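The robot can have the hangers, but give us the hour back

By Jessie Gunn
September | 19 comments | 700 shares

I've folded and hung clothes for a living for eight years, first in the back room at Rennie and now with Jusley, where we go into people's homes and get their closets in order. So when Benedikt Gisler, our manager, said a two-armed robot would be taking over some of the hanging, I had feelings!

Mostly I'm for it. My wrists are for it. Getting a hanger into a shirt is a dull little job, and by the fourth hour you're thinking about lunch and yanking necklines out of shape.

What bugs me is the time. Catriona Guthrie and I used to talk while we hung things (kids, rent, which customers tip), and that's how I learned half of what I know. Now one of us minds the robot and the other gets sent to the next apartment - alone. The saved hour went straight onto the schedule. I'd like some of it back, in pay or in a proper break, and I don't think that's greedy.

A yellow one, on its way onto a wooden hanger:

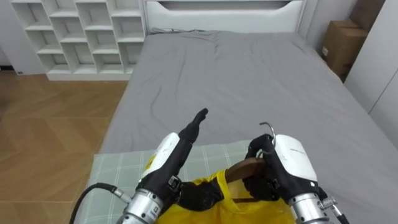
Who gets to be good at it?

Minding a machine is a skill too, and it should pay like one. Benedikt says he'll look at it. I'm going to keep asking.

Related
Morven Nisbet: My first month at Plisex
Kyung-tae Shim: Who trains the trainers?
Golasis and the shorter shift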